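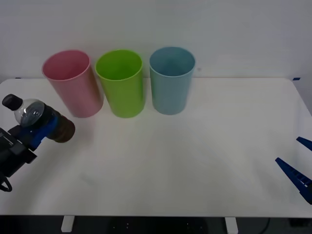

Stikinska Road Allotment Association
Minutes of the autumn general meeting, Wed 28 October
Held in the meeting room, Cenomgate Library

Present: 24 members. Apologies were received from 2 plot holders. The chair opened the meeting at 7 p.m.

1. Minutes of the June meeting
Approved with one correction. Item 5 should read "north gate" and not "north fence."

2. Water
The supply will be shut off for the winter once the first hard frost is forecast. Notice will go up on the board by the shed. Members with barrels should fill them before then. The tap by plot 9 still drips when fully closed. The secretary has written to the city again and has had no reply since the first letter. One member asked if we could replace the washer ourselves. The chair said the standpipes belong to the city under the lease and we should wait until the end of the month, then go ahead and send them the bill. Agreed.

It was also asked whether hoses may be left connected overnight. They may not. This is in the rules, page 2.

3. Compost and wood chips
The last load from Vekasum was poor, with a lot of plastic string in it and some pieces of pallet. Several members have stopped using it on their beds and are putting it on the paths only. The secretary will ask Vekasum for a credit. If they refuse, we will get a quote from another supplier before the spring order.

The left-hand compost bay is full and should not be added to. Please use the right-hand bay. No cooked food, no bindweed, no potato tops from plants that had blight.

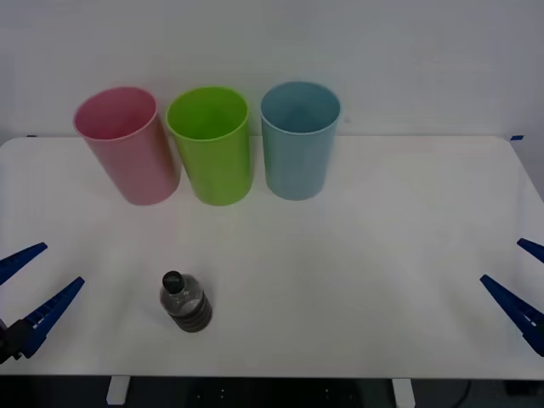
4. Paths and boundaries
The path between the lower plots has narrowed again. Plot holders on both sides were reminded that it must be wide enough for a wheelbarrow. There was some discussion of whose raspberries they are. The chair will walk the path with the two plot holders before the next meeting.

The hedge along the road side will be cut in the winter, after the berries are gone. A proposal to take it down to shoulder height was put to a vote and lost. It will be cut to the same height as last year.

5. Shed and tools
The big mower has gone for service at Vũ Garden Machinery and should be back before the clocks change. The small mower is working but the pull cord is frayed -- please don't yank it. The long-handled loppers are missing. If you have them, put them back in the shed and no questions will be asked.

The shed code will be changed after this meeting. Members can get the new one from the secretary, by phone or in person. It will not be sent by email.

6. Rents and waiting list
Rents stay the same for the coming year. Three plots were given up over the summer and all have been offered to people on the list. A member asked if large plots could be split in half when they come free. There was support for this, but some felt that it would make the paths problem worse. Held over.

7. Seed order
Forms are on the side table. Return them with payment by the next work morning. Late forms cannot be added, as the discount depends on one combined order. Onion sets and seed potatoes are on a separate sheet this year.

8. Any other business
Bonfires: allowed after dusk only, and never when the wind is toward the houses. There was one complaint in September.

The bench by the north gate needs two new slats. A member offered some oak left over from a job at home. Accepted with thanks.

Meeting closed at 8:40 p.m. The date of the next meeting will be posted on the board.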